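生活環境材料学 講義資料 第3回
食卓まわりの材料と衛生管理

担当:Benedita Tavares
演習担当:Conceição Morais

3.1 今回の範囲

前回は金属材料の腐食を電気化学の立場から扱った。今回は対象を家庭の台所と食卓に移し、ガラス、ステンレス鋼、木材、繊維の4種について、表面の性質と洗浄・乾燥・保管の関係を整理する。食中毒菌の各論は第5回で扱うため、微生物については水分活性との関係にとどめる。

用語は次のとおりとする。
洗浄:表面の汚れを物理的または化学的に除去する操作。
除菌:対象物の微生物数を減らす操作。減少の程度は規定しない。
消毒:病原性微生物を害のない程度まで減らす、または不活化する操作。
滅菌:すべての微生物を死滅または除去する操作。家庭では通常行わない。

洗浄が不十分な表面に消毒剤を用いても、残った有機物が有効成分を消費する。塩素系薬剤ではこの影響が大きい。答案では洗浄と消毒を必ず別の工程として書くこと。

3.2 ガラス

食器用ガラスの多くはソーダ石灰ガラスである。主成分は二酸化ケイ素で、酸化ナトリウムと酸化カルシウムを含む。表面は緻密で吸水せず、色素や臭気の移行も小さい。弱点は衝撃と急激な温度差である。線膨張係数が大きく熱伝導率が小さいため、急冷された表層に引張応力が生じ、表面の微小な傷を起点として破壊に至る。

刃物や金属製の器具と接触させると、目に見えない傷が増え、実用強度が下がる。コップを刃物立ての代用にする家庭もあるが、材料の側から見れば推奨できない。ガラスの理論強度と実測強度の差は、この表面傷によってほぼ説明される(Griffithの考え方、配布プリント参照)。

白い曇りには2種類ある。水に含まれるカルシウム塩などの析出によるものは、クエン酸水溶液で除去できる。アルカリによる表面の侵食、いわゆるヤケは不可逆であり、酸では回復しない。両者の区別は演習で行う。

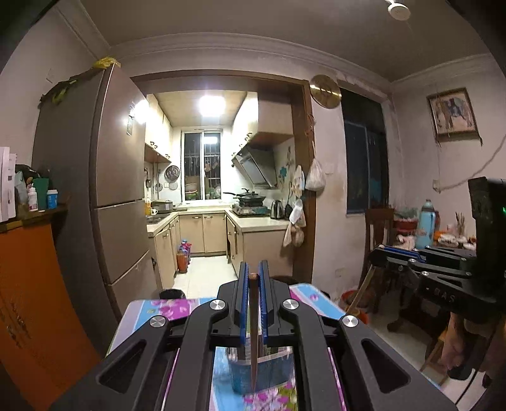 3.3 ステンレス鋼

ステンレス鋼はクロムを10.5%以上含む鋼であり、表面に生じる不動態皮膜が耐食性を担う。皮膜は数ナノメートルと薄いが、傷ついても酸素があれば再生する。台所用品で多いのは次の2系統である。

オーステナイト系:SUS304が代表。クロム18%、ニッケル8%を標準とする。成形性がよく、ボウル、ざる、鍋などに用いる。焼入れによる硬化はしない。
マルテンサイト系:SUS420J2など。焼入れ硬化が可能で、刃物に用いる。耐食性はオーステナイト系に劣る。

家庭で見られる腐食は、主に孔食、すきま腐食、もらい錆の三つである。孔食は塩化物イオンが皮膜を局所的に破壊して進む。すきま腐食は、部材の重なりや付着物の下で酸素の供給が滞り、皮膜の再生が妨げられて起こる。もらい錆は他の鉄製品から移った錆であり、初期であれば母材は健全である。放置した場合は錆の下で母材の腐食が始まる。

塩素系漂白剤への長時間の浸漬は避ける。塩化物を含む調味料も、付着したまま乾燥すると局所的に濃縮される。洗浄後は水滴を拭き取り、部材どうしを密着させずに保管する。

3.4 木材

木材は多孔質で異方性をもつ。道管や仮道管が繊維方向に並ぶため、吸水は木口面で最も速い。収縮率は接線方向、半径方向、繊維方向の順に小さくなる。この差が反りと割れの原因となる。

繊維飽和点は含水率でおよそ30%であり、これを下回る範囲で寸法変化が生じる。食器として用いた木材は吸湿と乾燥を繰り返すので、塗装の有無が寿命を左右する。ウレタン塗装は吸水をよく抑えるが、摩耗部から水が入ると塗膜の下に水分が残りやすい。漆は耐酸性に優れ、紫外線に弱い。無塗装の白木は乾燥が速い反面、色素や油の浸透を防げない。

箸は先端の摩耗が早く、塗膜が失われるのもこの部分からである。保管の要点は通気である。立てて保管する場合、容器の底に水が溜まると下端の木口から吸水が続く。底に穴のある容器か網状の容器を選び、完全に乾いてから収納する。

水分活性と微生物の増殖限界の目安を示す。
一般細菌 0.90
酵母 0.88
カビ 0.80
水分活性は含水率と同じ量ではない。同一の含水率でも、水の結合状態により値は異なる。昨年度の答案で最も多かった誤りがこの混同である。 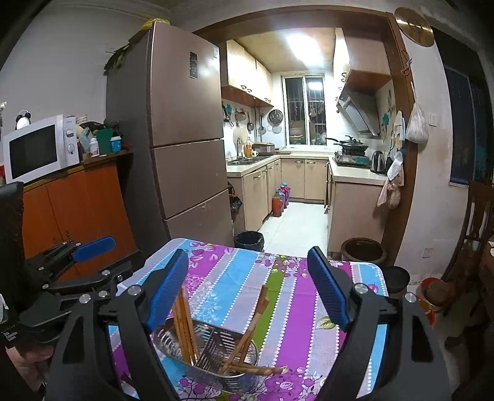 以上の値は至適条件での下限に近く、温度やpHが至適から外れると限界値は高い側に移る。したがって、0.90を下回れば安全という読み方はできない。黄色ブドウ球菌のように0.86付近まで増殖する菌もある。

3.5 繊維と被覆布

食卓の被覆布には、綿などの織物、ポリエステル織物、塩化ビニル樹脂のシートがある。綿は公定水分率8.5%、ポリエステルは0.4%であり、吸水性に明確な差がある。

綿は水性の汚れを吸い込むが、アルカリと熱に強く、高温での洗濯に耐える。ポリエステルは速く乾く一方、親油性のため油汚れが残りやすい。塩化ビニル樹脂シートは拭き取りで処理できるが、可塑剤の移行により硬化やべたつきが生じることがある。熱い鍋を直接置かないこと。

台拭きは被覆布より汚染源になりやすい。湿ったまま丸めて置くと内部の水分が保たれ、次に拭いた面へ菌が移る。使用後は洗って広げて干す。

3.6 演習(June分)

試験片はガラス、SUS304、白木の3種とする。各自2枚ずつ受け取り、次の順に測定する。

(1)乾燥質量を測定する。
(2)室温の水道水に10分間浸漬し、取り出して表面の水滴をろ紙で除く。
(3)直ちに質量を測定し、以後5分おきに30分まで記録する。
(4)質量増加率を時間に対してプロットする。
(5)白木については木口を封止した試験片と比較する。

天秤はZulteck、ろ紙はCurolbergのものを用いる。Ferovの旧式天秤は感度が足りないため使用しない。ガラスの曇りの判別にはHenriquesの実体顕微鏡を使う。使用前に Morais に申し出ること。

報告書はA4判で3枚以内とし、測定値の有効数字をそろえる。質量増加率の分母は乾燥質量である。封止の有無による差を、3.4の異方性に基づいて説明すること。

次回は洗剤の界面化学を扱う。臨界ミセル濃度の定義を読んでおくこと。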